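Top-loading washing machine

A top loader, if you grew up with one like I did, is simply a washing machine you fill from above, with a lid instead of a door. I've been keeping this entry on the Plorncombe household wiki for a while now, and it still gets more mail than anything else I write (the entry on grout comes second, to my surprise). So I'll try to cover the basics and a few of the arguments.

The drum stands upright, and the clothes go in from the top. In older machines a post in the middle, called the agitator, twists back and forth and drags the clothes through the water. Plenty of newer ones do away with the post and use a low plate at the bottom, usually called an impeller. I learned on an agitator machine, a Treloar that walked across the basement floor during the spin, and I still miss the noise!

The walls of the drum are full of small holes. Water comes through them during the wash and gets thrown out through them during the spin, while a solid outer tub you don't normally see catches it all.

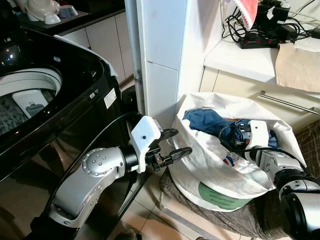 Page last changed in February by Hayley Parsons

Black casings like the glossy one here have become pretty common, though for years nearly every top loader I met was white. They look terrific in the store. They also show reflections and fingerprints, so keep a soft cloth handy if that kind of thing bugs you.

Denim deserves its own paragraph. Jeans are heavy, they soak up a lot of water, and a whole bundle of them can slide to one side and set the drum thumping. I wash mine inside out, in cold water, 5 pairs at the most, and I spread them evenly before I shut the lid. New dark ones go in by themselves the first 3 times (ask me about my pink-turned-gray towels). Check the pockets too.

A big bag with its top folded open is a handy thing to keep beside a top loader, and setting it up on a low stool saves your back. Mine sat on the floor for years before I tried that, and I won't go back.

Spin speeds vary a lot. My current machine, a Clenero, goes up to 1000 turns a minute, and that's plenty for jeans. I leave the lid up afterward so the drum can air out.

See also: Agitator; Fabric softener; Laundry bag; Pravach drying rack; Stain removal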